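Recovering From a Finger Wedged Between Two Bins

Use this procedure when the Jeslow arm stops during a pick with error 267 (lateral force limit) and the gripper is down near the side of a bin. It applies to both cells on the Haddadin line. If the arm stopped with any other code, go to the general fault page.

Before you touch anything

Press the stop button on the cell post, even if the arm is already still. Turn the mode key to manual and take the key with you. The fingers keep their grip pressure after a fault, so keep your hands out of the gripper until step 3 is done.

Don't press Resume. In November a Resume after a 267 drove the finger sideways into a bin wall and cracked it, and the wrist had to go back to Bristutico for a new force sensor.

1. Save the wrist camera picture from the fault screen. Write the log number next to it.

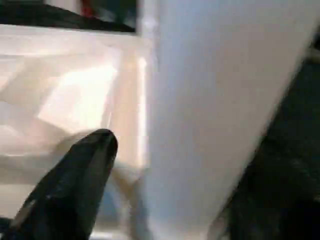

A 267 near a bin wall nearly always means the pick point was placed on the wrong side of the rim. Open the saved picture and find the fingertip first, then look at what it points to. In log 981 the black finger points toward the narrow gap between the translucent bin and the large white object next to it, and the bin's edge is a bright stripe. Glare like that can be read by the depth software as open space. Blur this heavy is normal at close range and doesn't mean the lens is dirty.

2. Release the side load. In manual mode, set jog speed to 5 percent and move straight up in tool Z, 2 mm at a time. Watch the force reading. If it climbs, stop and call Fouad Karaki or Lamisi Bonsu.

3. Once the finger is 46 mm clear, vent the gripper air at the manual valve. Check the fingertip for cracks and wiggle it by hand. Any play means a new finger.

4. Push the bin back against its stops and leave a hand's width between it and anything beside it.

5. Rerun the rim calibration (program 2087) with the overhead lamp off. If it fails twice, leave the cell locked out.

6. Run three picks at low speed before going back to auto. Put the log number and your initials in the fault book.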